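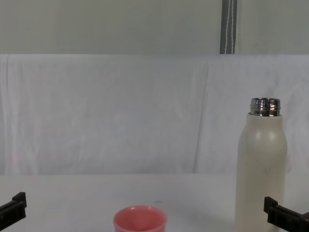 A cream-white bottle and plenty of white cloth.

Print
E-mail

I met Capucine Fleury on a Saturday, which was my first mistake, as Saturdays are when she works. She squeezed me in between a morning ceremony in Gramcombe and an evening party out at Brerley, and we sat in her van with the heater going and ate cheese crackers out of the box. (She shared. I liked her right away.)

Capucine plans small weddings. She runs her business, Brarkitz, with one partner, Poul Bundgaard, and between them they do the flowers, the seating, the timing and a lot of hand holding.

"People hear wedding planner and think of a lady with a headset yelling at a florist," she told me. "I'm the florist too, so I'd be yelling at myself. Which I have done."

I asked how she got into it and she laughed for a good long while. She used to keep the books for a furniture store. Then her friend Lærke Brynjólfsdóttir got engaged, and the place she had booked canceled on her in April, with the wedding in June. Capucine took a week off work and called every barn, church hall and restaurant within driving distance.

"We ended up in her uncle's orchard," she said. "I borrowed 100 chairs from the high school and drove them over in a horse trailer. Four trips! I smelled like a horse in every single picture."

Two of the guests asked for her number before the cake was cut, and she gave notice at the furniture store that fall.

I wanted to talk money, because my sister is getting married and I've seen her spreadsheet. Capucine didn't mind a bit. Her smallest package is $653, and it covers a couple of phone calls and having her there for the day itself. "You plan it, I run it," is how she puts it. The price used to be $500 and she kept it there way too long, she says, mostly out of shyness. Poul was the one who made her change the website.

"He typed it in and hid the laptop," she said. "I didn't sleep. Then somebody booked it the next morning and didn't say a word about the price."

Her biggest invoice so far was $2,020, for a couple named Ditte Fogh and Orhun Tokgöz, who wanted a Danish lunch and a Turkish dinner on the same day with a nap in between. An actual nap! It was on the printed schedule. Capucine tried to talk them out of it and lost.

"Best wedding I ever did," she said. "Everybody came back at six with clean shirts on. His grandmother danced until they turned the lights off. I suggest the nap to everyone now and not one couple has taken me up on it."

So what goes wrong? She thought about that one through several crackers. Speeches, mostly. She asks for three minutes and gets 12. She's had a ring left at a gas station, and a band who drove to the wrong Ó Flaithearta's (there are two, the pub and the function hall, and they're on opposite sides of the county). She had them play in the parking lot once they showed up, while the guests were waiting on a shuttle, and the couple thought it was part of the plan.

"I've never told them," she said. Then she looked at my notebook. "Well. They'll be fine."

My sister had given me one question to pass along — do you really need favors? Capucine says no. She has carried home bags and bags of sugared almonds and she's tired of them. Spend it on a later bus home, she says, or on better coffee.

At a quarter to two Poul knocked on the window and held up a bucket of eucalyptus, and that was the end of my interview. She let me keep the crackers.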